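Riding the Sokol Line: Frequently Asked Questions
Last updated 09/04/2020

The Sokol Line runs between Virville and Fudano with a stop at Faremero. These are the questions the ticket office gets most often. If yours isn't covered, call the office or ask at the window in Virville.

Where do I buy a ticket?
At the window in Virville, from the machine at Fudano, or from the driver. Drivers take cash only and don't carry large bills. Monthly passes are sold at the window and by mail.

How long is a single ticket good for?
A single ticket is good for 90 minutes from the time printed on it. You can change buses as often as you like in that time, and you can ride back the way you came. If the ticket runs out while you are on the bus, stay on until your stop. You do not have to pay again. 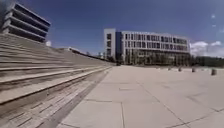 How do I get a reduced fare card?
Fill out the reduced fare form and bring it to the window with proof of age, student status, or disability. The card comes in the mail, usually within 14 days. Until it arrives, keep the stamped half of the form and show that to the driver.

Can I bring a bike?
Yes, if there's room on the front rack. The rack can't be reserved. Folding bikes can come inside if they are folded before you board. Electric bikes are allowed on the rack with the battery taken out, and you carry the battery with you.

What about strollers?
Strollers can stay open in the space behind the driver unless someone using a wheelchair needs it. In that case the driver will ask you to fold yours or move it. On the older buses the aisle is narrow and a double stroller will not fit past the second row — call ahead if you want to know which bus is on your run.
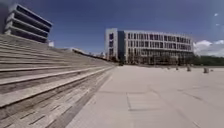 Large suitcases go in the same space when it's free. Skis, lumber, and car batteries are not allowed at any time. We still get asked about lumber.

Are pets allowed?
Small animals in a closed carrier ride free. Dogs too big for a carrier need a leash and a single ticket at the reduced rate. Service animals ride free and don't need a carrier.

I left something on the bus. What now?
Found items go to the Virville window at the end of each day. Call after 10 the next morning with the route, the time, and where you were sitting. Wallets and phones are handed back only with ID. Food is thrown out the same night.

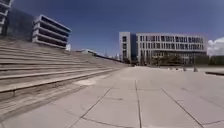 Rider Guide, page 6

Do the buses run on holidays?
They run on the weekend timetable, with no late bus from Fudano. The summer timetable starts in June and adds an early run that doesn't stop at Faremero.

How long does the whole trip take?
Virville to Fudano takes about 40 minutes. Allow more when school lets out. The times in the timetable are departure times, and a bus that gets to a stop early will wait there. 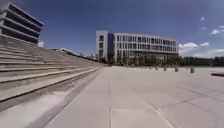 The last run of the evening also waits at Faremero for the connecting bus if that one is late. The driver is told by radio, so you don't need to call.

Can I get a refund on a monthly pass?
Unused passes can be returned before the first day they're valid. After that we don't give refunds, but a lost pass can be replaced once if your name is on file. Damaged passes are replaced free — bring all the pieces you have.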